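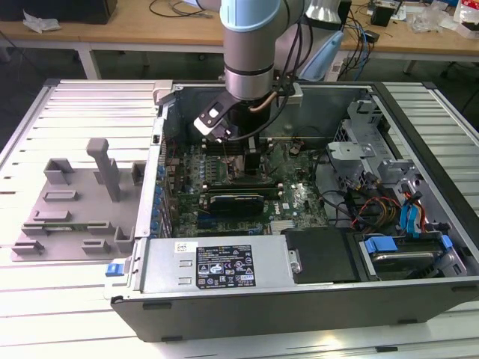

2. Background and Scope

This report covers the reuse of retired office computers in the Allska branch library network. The work was carried out for the second-year module on product life cycles by Yuxi Yan, Juwita Liem and Wahyudi Ngau, with Murray Ruddock as supervisor. The library network replaces its desktops on a fixed schedule and stores the old ones at the Wuisan depot until a recycler collects them. The inventory supplied to us in February listed 404 machines.

We wanted to know which of these could go back into use as catalog terminals. A catalog terminal runs a browser and little else, so the hardware demands are low. Laptops and servers were left out of scope, as were monitors.

3. Method

Each record was checked for processor model, installed memory, storage type and date of purchase. Records missing any of these fields were set aside and treated as unsuitable. Minimum requirements were 4 GB of memory and a processor with 2 cores, taken from the setup notes for Giria, the catalog software used in all branches.

Energy use was estimated from idle and load values in the depot's own test log. We did not measure it ourselves. Purchase dates were also taken as given, although several appear to be delivery dates instead — the difference does not affect the results.
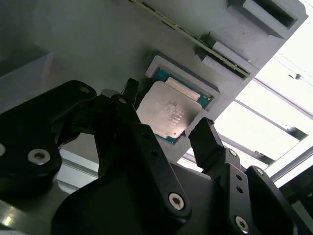 Figure 2. Desktop processor with metal heat spreader.

4. Findings

Memory was the limiting factor more often than the processor. Many older machines met the core requirement but had been stripped of memory modules before storage, and the inventory does not say where the modules went. Wahyudi Pillai at the depot confirmed that parts are moved between machines without an update to the record.

Storage was a lesser problem. Giria keeps no local data, and a small drive is sufficient.

5. Limits of the Study

The Irkoment branch keeps a separate list, which we received too late to include. Labor costs for testing and cleaning are also missing from the comparison in Appendix A.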